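Squash, Bananas and What to Do With the Bags

July is the month when I bring home more produce than two shelves can hold. I've written before about the pantry and about the great jar problem, so this one is about fruit, the plate it sits on, and the bags it comes home in.

We do most of our vegetable shopping at the Saturday-style market in Nalside, which runs mornings through the summer and stops when the weather turns. It is a ten-minute walk if I go by the school and a little longer by the canal. I buy what looks decent and then work out meals afterward. My sister does it the other way around, with a list, and she spends less than I do.

Last trip was bananas, a small squash and a small pumpkin. Pumpkins this early are unusual around here. The stall had a crate of little ones, the ribbed kind that sit in your palm, and the woman selling them told me they were fine to eat but that most people put them on a windowsill. I paid for one and figured I'd decide later. The squash was in a mixed bin with no sign on it. I've had pale yellow ones like it before and they cook down quickly, so I don't plan on getting more than a side dish out of it.

I used to keep all of this in a deep bowl. The problem with a deep bowl is that whatever is on the bottom gets forgotten. In the spring I found a lime down there that had gone hard as a golf ball. So I switched to a flat plate. Things sit in one layer, I can see them all, and if something has a soft spot I notice it the same day. The bananas are too long for the plate but they don't roll, so I let them hang over.

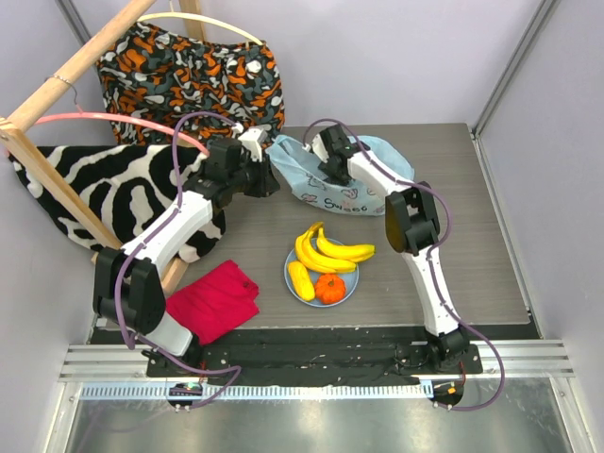
Bananas, squash and the little pumpkin on the blue plate, with the doodle bag at the back.

The plate is from a set I bought at Quintela before they closed the downtown store. There were supposed to be bowls to match, but they were out, and I never went back for them. It's a light blue, close to the color of the bag, which I didn't plan.

About that bag. I have too many of them. I emptied the drawer under the sink last week and counted, because I wanted a number to be embarrassed by, and got 92. Some were just the thin produce kind. Some were folded neatly from the period when I folded them. The rest had been pushed in as they came, and the drawer hadn't closed all the way since winter.

I sorted them on the floor. Anything with a hole went into the bag of bags for the drop-off bin. Anything sticky went too. I kept 24 of the good ones, and the ones with prints on them stayed near the top of the pile because I like them. The light blue one with the doodles is my favorite of those. It crumples down to nothing and fits in a coat pocket.

The kept ones now live in a cardboard box that held coffee filters. I cut a slot in the top. It works all right, though the first bag is always hard to get started. I looked at a bag dispenser from Fuveo, the kind that mounts inside a cabinet door, but it needed screws and our doors are thin. The coffee filter box was free.

Back to the food. The bananas will go first. We eat them at breakfast until they get spots, and then they go in the freezer, peeled, in one of the produce bags. I make banana bread when there are enough. I use 300 grams of mashed banana for one loaf, and I do weigh it, because the loaf I made by guessing was wet in the middle and we ate it with spoons.

The squash is for tomorrow. I'll slice it, salt it, and put it in a hot pan with oil and some garlic. If there's leftover rice I'll stir it in at the end. I don't peel this kind when it's small.

The pumpkin I'm still not sure about. I could halve it and roast it with butter, and it would make one serving, maybe two if we have something else with it. Or it could sit on the plate for a few weeks. A reader left a comment on my post about winter squash saying hers kept until Christmas on a shelf in the hall. Ours probably won't, as the kitchen gets warm in the afternoon.

One more thing on the plate system. I wipe the plate down every time it's empty, and I don't wash the produce until I'm going to use it. I used to wash everything when I got home and the squash never lasted.

I'm out of onions, so I'll be back at the market before the week is out. I'm bringing two of the 24 bags with me.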